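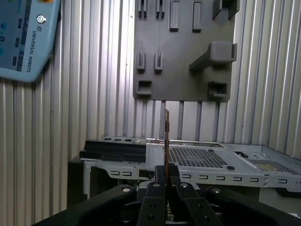 Hallard holder panel in dark grey, on ribbed metal wall

Hallard Wall Panel for Boards and Thin Parts

Home > Workshop > Wall storage > Hallard range

In stock at Drotbridge. Collection or delivery.

If you work with circuit boards, thin plates or anything else that is mostly edge, you will know what happens to them on a bench. They slide under paperwork and get leaned against the nearest mug. We had that problem in our own repair room for years, and the Hallard panel is the first thing we've stocked that properly cured it. We liked it so much we put up a second one before the first batch had even gone on sale!

It is a flat, dark grey plate with moulded holders standing up from its face. You fix it to the wall once and after that every part has a place at arm's height. The lower edge is slightly rounded, a small thing, but you notice it when you reach up past it all day with bare forearms.

The holders

There is more than one shape of holder on the panel, and that is really why it earns its space. The tall slots take a board standing on its edge, one behind another, so you can pull out the one you want without shuffling the rest. Then there is the U-shaped block, which has two upright walls and a flat channel between them. We use ours for whatever is halfway through a job – it goes in from the open side, so you aren't threading it into anything. 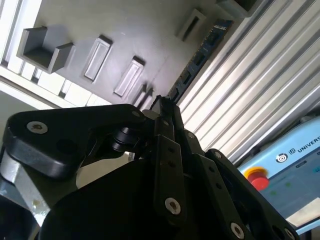 U-shaped block and raised slots, close up

The slots are recessed, and the inside face is lighter than the surface round it. Wonderful in a dim workshop. You can aim for the opening without switching the lamp on, and a dark part shows up well against it. The surface of the panel is smooth and wipes down with a damp cloth, though grit does collect in the bottom of the slots and an old toothbrush is the best thing we've found for getting it out.

Will my boards fit?

The panel suits boards up to 186 mm on the long side. Longer ones will go in, but they stick out far enough to catch a sleeve, and we'd steer you towards the Baláž rack instead, which was made for bigger pieces and sits on a shelf. Very small boards can drop too far down a slot to get hold of easily. A strip of foam in the bottom sorts that out, and we keep offcuts behind the counter if you want a bit.

Boards with tall parts on both faces are the awkward ones. Bring one in if you can and try it on the panel in the shop.

Putting it up

Allow some 30 minutes. The panel comes with 6 fixings and a paper template, and it needs two people for the first couple of screws, mostly to keep it level. It goes on brick, timber and block, and it looks very smart on corrugated metal, where the dark grey sits nicely against the silver. For a ribbed wall, plan your fixing points so they land on the high part of the ribs. If they don't line up, screw a pair of battens across the ribs first and fix the panel to those.

Hang it so the lowest holders are somewhere near elbow height. Ours started out too high, and we moved it down after a week of stretching.

In the box

Hallard panel with holders, dark grey
6 wall fixings
Paper drilling template
Fitting sheet

Good to know

The holders are part of the panel and can't be moved about, so have a look at the layout before you buy. Dark grey is the only colour for now. A lighter one has been talked about for March and we'll add it to this page if it turns up.

Guarantee: 2 years, through Drultley. Keep your receipt.

Delivery and collection

Orders placed by Sunday evening go out with the next van. Panels are sent flat in a stiff carton. Collection from the Drotbridge shop is free, and the carton goes across the back seat of a small car without any trouble.

See also: Baláž shelf rack, foam strip by the metre, spare fixings for Hallard panels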